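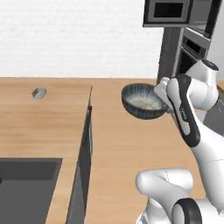
March 9, 2019. Teleop demos, kitchen sim, Dumura stack

Second batch of remote-control demos for the Risow task set. Operator seat is the Stistport station, same as last time. Purpose of the batch is to get clean bowl transport recorded before we touch anything at the sink. The pickup is the part that decides whether a demo is worth keeping. With the fingers clasped on the right rim and pressing on the outer wall, the bowl comes up tilted, and the pale filling inside makes it easy to judge by eye how far over it has gone. I had been grading tilt from the logged wrist angle only. That number says what the wrist did, and the bowl can rotate between the fingers without the wrist moving at all. From now on log both the wrist pose and the bowl pose.

Setup

Control is the handheld, position mode, clutch on the trigger. Motion scale started at 1:2 (hand to arm) and was changed during the session, see below. Recording at 40 Hz. Sim state, arm joint angles, gripper width and commanded pose all go into the same file. Rendered views are written afterwards from the state log, so camera placement can be changed later without repeating the demos.

Two practice runs first, not saved. Then 40 attempts, 39 saved. The missing one is attempt 17: I pressed stop before the file had opened and got an empty log. The script should refuse a stop in that state. Added to the list.

Scaling

The first ten attempts at 1:2 were fast and ugly. A small hand tremor is doubled at the fingers, and the ridged wall of the bowl seems to make contact worse. I did not test that against a smooth bowl, so it stays a guess. The contact solver reports a lot of short make-and-break events during closing. Dropped to 1:1 from attempt 11 on. Slower approach, fewer events, and the grasp settles before lift.

The cost of 1:1 is clutching. Moving the arm across from one counter section to the other takes more than one arm stroke, so the operator has to release, recenter and take hold again. Each release leaves a flat stretch in the command log. Those flats are an artifact of the operator and I do not want the policy to learn them. Options:

a) Trim any stretch with no commanded motion longer than 200 ms.
b) Keep them but mark them with a clutch flag.
c) Go back to a larger scale for transport and 1:1 near contact.

Going with (b) for now. Trimming later is easy, putting samples back is not. (c) needs a mode switch that the operator can feel, and the handheld has no such thing yet.

Guiding by hand, for comparison

For reference, the Masson notes on the real arm used hand guiding: hold the wrist, walk the arm through the task, record joints. The paths there are smoother than anything I produced today. Two problems with copying that approach. The person's hand and forearm end up in the camera view, so each path has to be played back to get usable images. And the push of the hand goes into the joint torque readings, so torque is useless as an input. Remote control has neither problem and costs smoothness. For bowl carrying I think we can live with the roughness, provided the lift is filtered. For anything with tight contact I would want hand guiding again.

Gap between the counter sections

The dark gap between the two sections is real geometry, not a texture. If a bowl is set down with its foot over it, it rocks. Rule for operators: do not release over the gap. If the task asks for the left section, clear the gap completely, then lower. I lost attempts 22 and 23 to this. Both are saved and tagged as failures. Leave them in, we need some failures for the success detector.

Lowering

Most of the remaining variation is in the last part of the descent. I tend to stop high, look, and then go down in steps. The steps are visible in the height trace as a staircase. From attempt 30 I forced myself to do one continuous descent and open the fingers only once the contact flag came on. Better traces. Should be written into the operator sheet as: lower in one motion, wait for flag, open, retreat straight up.

Retreat straight up matters more than I expected. Moving sideways on release drags the rim along with one finger.

Sink poses

Started blocking out start poses for the sink tasks. Fingers down, nothing held, wrist above the basin.

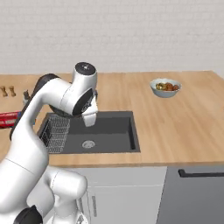

The start pose for these should be sampled and not fixed. With a fixed start every demo shares the same first stretch of path, and the policy has no idea what to do when it begins anywhere else. Plan is a small box of wrist positions over the basin, fingers pointed down in all of them, with gripper opening also varied.

The dish rack is on the left side of the basin and its bars are thin. Collision shape there needs checking before any demos are recorded. If it has been wrapped as one solid block, the fingers will stop short of the bars and the operator will see contact with nothing there. Same check for the drain, although I expect that one to be flat and harmless.

Second concern is the elbow. With the wrist over the sink and the base where it is, there is more than one way to hold the elbow, and the handheld only commands the wrist. The solver picks. Twice while blocking out poses it swapped from one elbow posture to another in the middle of a slow move. The wrist path was fine and the joint path was not. If we train on joint targets this will hurt. Set a preferred posture in the null-space term and see whether the swaps go away. If they do not, train on wrist targets for the sink tasks and keep joints as a log only.

Numbers to keep

Attempts 40, saved 39.
Tagged failures among saved: 22, 23 (gap).
Scale 1:2 for attempts 1 to 10, 1:1 after.
Clutch flag threshold 200 ms.

Attempts 1 to 10 should not be mixed with the rest for training until someone has looked at the closing phase. Put them in their own folder with a note on the scale.

To do

– stop button guard when log is not open
– bowl pose in the log next to wrist pose
– clutch flag in the Dumura exporter
– rack collision shape
– preferred elbow posture, repeat the two slow moves that swapped
– rewrite the operator sheet, lowering and retreat sections

Sink demos proper wait until April, after the exporter change is merged. Before that, one more short bowl session at 1:1 with a second operator, same start poses, to see how much of the staircase is me.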